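Givard Clidix

The Givard Clidix is an Android smartphone made by Givard, a consumer electronics company based in Girnitdale. It was the company's second phone and the first it sold outside its home market. The Clidix was shown to the press in January and went on sale four weeks later, in a single storage size and in two colours, slate and white. It was replaced by the Clidix 2, which kept the same general shape but changed the processor and the charging port.

Background

Givard began as a maker of cordless telephones and baby monitors. Its first smartphone, the Karimi, was sold mainly through network shops and was aimed at people buying their first touchscreen phone. Reviews of the Karimi praised the battery and the loudness of the speaker but were critical of the screen, which was hard to read outdoors, and of the slow delivery of software updates.

Work on a follow-up started before the Karimi reached the shops. The project was led by Tamsin Iwasaki, who had joined Givard from its cordless telephone division and was head of handset design at the time. Iwasaki later said in a talk to staff that the team had been given the Karimi's list of customer complaints and told to start from the top. The first entry was the screen. The second was the position of the power button, which on the Karimi sat directly opposite the volume keys and was often pressed by mistake.

The name Clidix had been registered by the company some years earlier for a desk telephone that was never sold.

Design

The Clidix has a flat glass front and a plastic back with a soft finish. The back can be removed with a fingernail, and the battery, SIM card and memory card are all reached this way. The power button is on the top edge and the volume keys are on the right. A headphone socket is on the bottom edge next to the charging port. There is no fingerprint reader.

Early units had a back cover that fitted too tightly at the lower corners, and some owners reported broken clips. Givard altered the moulding during production and sent replacement covers free of charge to buyers who asked for them. Later covers can be told apart by a small notch beside the headphone socket.

Hardware

The phone uses an LCD screen and a quad-core processor. The battery has a rated capacity of 3767 mAh, which was large for a phone of its price. Givard's advertising claimed two full days of use. Reviewers generally found this to be true for calls and messages but not for video.

The rear camera has a single LED flash and records video at up to 1080p. The front camera has a fixed focus. Both were described in reviews as adequate in daylight and poor indoors. A software update improved the rear camera's exposure in low light but made it slower to take a picture.

The phone takes one SIM card. A version with two SIM slots was listed in the first press release, though it was dropped before launch and no units were sold.

Software

The Clidix was launched with Android 7 and a light set of changes made by Givard. These included a larger dialling pad, a one-handed keyboard and a battery screen that listed apps by how much power they had used since the last charge. Unlike the Karimi, the phone did not come with games or shopping apps already installed, apart from those added by some networks.

Givard promised security updates for two years and delivered them every quarter during that period. An update to Android 8 was offered to all owners. It was paused for a short time after reports that alarms failed to sound when the phone was set to silent, and resumed once a fix had been added. No further version of Android was released for the phone. Unofficial versions were produced by hobbyists, but the front camera does not work in most of them.

Reception

Reviews were mixed to favourable. The screen and battery were the most praised features, and several writers noted that a removable battery had become hard to find. The main complaints concerned the camera, the lack of a fingerprint reader and a vibration motor that was thought too weak to be felt through a coat pocket.

Sales were stronger than those of the Karimi, helped by a price cut in the first summer. The phone sold well to small firms, which could buy spare batteries and a desk charger directly from the maker. A batch of 1328 phones was recalled because of faulty charging ports. Owners were contacted by email and given either a repair or a new handset.

Successor

The Clidix 2 moved to a USB-C port and a faster processor, and added a fingerprint reader on the back. The battery remained removable but was a different shape, so batteries from the first model do not fit. Production of the original Clidix ended shortly before the new phone was announced. Givard continued to sell back covers and batteries for the older model through its website, and the repair manual is still available there as a free download.

Last updated: Wednesday, October 7, 2020

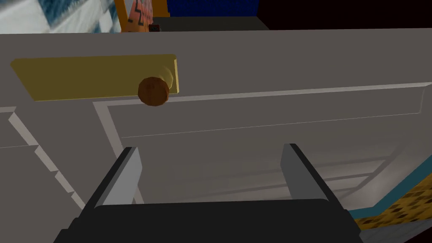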